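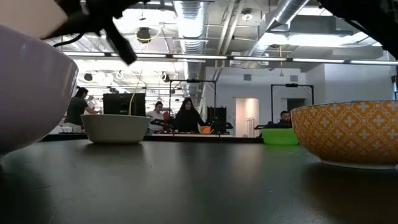 Bread dough rises too fast and then falls in the oven. Is it the elevation?

Posted in Baking and Bread by windowsill_loaf

Good evening to all. I want to ask about my bread, and I will try to give all the details, so please excuse the long message.

In October we moved from Grurnville, which is practically at sea level, to Stirkville. The sign at the entrance of the town says 2,072 feet. I bake the same white loaf that I have baked for many years, with the same pan and the same recipe, which I know by heart. In Grurnville it never gave me trouble. Here the dough goes up very quickly, it looks beautiful in the pan, and then in the oven the middle sinks and the top becomes wrinkled like an old apple. The inside has large holes near the top and is heavy and a little gummy at the bottom.

What I have tried already:

Less yeast. I took away a small pinch. Maybe it was better, but I am not sure.

A hotter oven. The crust became dark and the middle still sank.

A different flour. In Grurnville I bought the store's own flour. Here I first had the same kind, and then I changed to Hakala bread flour, which a neighbor recommended. The dough feels more dry with it, so I added water until it felt as before.

More kneading. I do not see any difference, only my arms are tired.

The kitchen here is also warmer than the old one. The heating pipe goes behind the wall near the counter, and I leave the dough on this counter for the rise, covered with a damp towel. The recipe says to let it rise until it is doubled, "one to one and a half hours," and I have always waited the whole time, the same as before.

My sister-in-law tells me that 2,000 feet is nothing and that people only speak about altitude when they live in real mountains. My neighbor tells me the opposite, that everyone in Stirkville must change their recipes. I would like to know who is right — and, of course, I would like to have a loaf with a round top again.

Thank you in advance for any help.

oven_at_dusk

They are both a little right, I think. I also learned baking in one country and do it now in another, and at a different height, so I know this feeling when the hands do everything the same and the bread does not agree.

At your elevation the air pressure is a little lower, so the gas in the dough expands a little more easily. Most of the altitude advice you find in books begins at 3,000 feet or more, and for a simple yeast loaf at around 2,000 feet many people change nothing. But a small effect from the elevation, together with a warm kitchen, can be quite enough to spoil a loaf which is left for the full time on the clock. From your description I would say the dough is overproofed. The wrinkled top, the sunken middle, the big holes under the crust: for me this is all the same story. The dough has used its strength before it goes into the oven, and when the heat comes it cannot hold itself.

So my first advice is to stop looking at the clock. Look at the dough. For the first rise, put it in a container with straight sides if you have one, and mark with tape or a rubber band where the dough begins. In a round bowl it is very difficult to judge what "doubled" means, and most of us wait too long. A bowl gets wider toward the top, so the dough spreads to the sides and you believe it has not yet grown enough. I made this mistake for years with a big mixing bowl that I loved very much.

When the dough has doubled, take it out, even if it is much earlier than your recipe says. In your warm kitchen it is very possible.

For the second rise, in the pan, do the finger test. Wet or flour one finger and press gently into the side of the dough. If the mark jumps back at once, wait. If it comes back slowly and a small dent remains, the oven must be ready now. If the mark does not come back at all, you are late. In this case do not bake it and hope. Take it out of the pan, press the gas out, shape it again and let it rise a second time in the pan, and this time watch it from early. The bread will be acceptable, maybe not your best one.

This means also that the oven must be hot before the dough is ready, and here many people lose the loaf. Turn it on early. My oven says it is ready with a little bell, but then it needs another 15 minutes before it is truly hot everywhere. In those 15 minutes a warm dough can go from perfect to too much.

About the flour — I do not know Hakala, it is not sold where I live, but a bread flour usually takes more water than an ordinary flour, so it is normal that your dough felt dry. You did well to add water by feeling. However, be careful to not add too much, as a very wet dough in a pan is weaker and falls more easily. If you have a kitchen scale, write down how much you added. Later you will thank yourself.

I would put the yeast back down by a quarter, not only a pinch, and I would use cool water from the tap instead of warm. The rise will be slower and the bread will have more taste. And please move the dough away from the heating pipe! A corner near the floor, or an unheated bedroom, is better. My mother used the stairs.

Change one thing at a time, if you have the patience. I would start with the place and the watching, and leave the recipe alone for the first loaf.
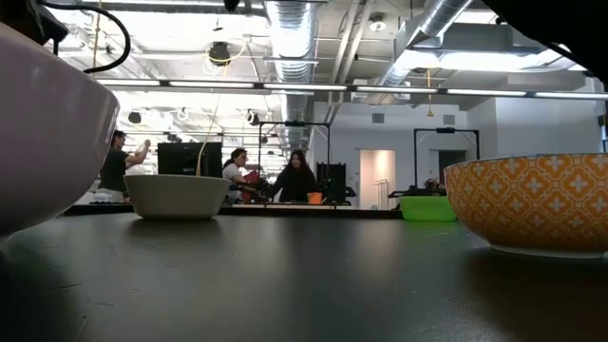 porchlight_rye

Less yeast, cooler place, shorter rise. I live higher than you and this is all I do. Also add a little more salt if your recipe is low in salt, it slows the yeast. I do not agree about leaving the recipe alone for the first loaf, just cut the yeast now and be finished with it.

Gummy bottom is another problem maybe. Do you take it out of the pan right away when it is baked? If it stays in the pan it gets wet underneath.

third_shelf_down

I want to add something about the oven, as the other answers are mainly about the rise.

When you move to a new house you have also a new oven, and you did not say anything about this one. Mine, when I moved, was colder than the number on the knob by a large amount, and I blamed the flour, the yeast, the water and the weather before I bought an oven thermometer. I have a simple one from Clulis that hangs on the rack. It is not pretty and the glass is brown already, but it told me the truth on the first evening.

In your case, you made the oven hotter and the crust became dark while the inside stayed heavy. It can be that the heat comes strongly from the top and the middle of the oven is still not hot enough. Put the rack one level lower and, when the color is good, lay a piece of foil loosely over the loaf for the rest of the time. Do not open the door in the first half of the baking.

To know if the bread is baked inside, a thermometer with a probe is the best. A loaf like yours should be between 190 and 200 degrees F in the middle, and I prefer close to 200. The old method of knocking on the bottom works also for some people, but I never learned to hear the difference.

If you do all this and the loaf still falls, check that your pan is not too small for the amount of dough. The dough should fill it to a little more than half before the last rise. I know you said it is the same pan and the same recipe, so I put this last.

windowsill_loaf

Thank you very much to everyone for taking so much time. Yesterday evening I tried with the dough in the hallway, where it is much cooler, and I looked at it often. It was doubled long before the recipe time, even there, so I am now quite ashamed about all the loaves I left near the pipe.

I did the finger test, and I think I was still a bit late, but the top stayed almost flat and did not sink. There were fewer holes. The bottom was better too; I must confess I used to leave the bread in the pan until it was cool, and this time I took it out immediately.

I have ordered an oven thermometer and will write again when I have used it. May I ask one more thing: if I let the dough rise during the night in the refrigerator, must I take even less yeast, or is the cold enough?

oven_at_dusk

The cold is enough if the refrigerator is truly cold, but put the dough in soon after the kneading and not when it is already half risen. It continues to grow for some time until the middle is cold. Use the reduced yeast you have now and cover it well, so that no dry skin forms on it. In the morning, shape it while it is cold and give it a long time in the pan. It will look for a while as if nothing happens.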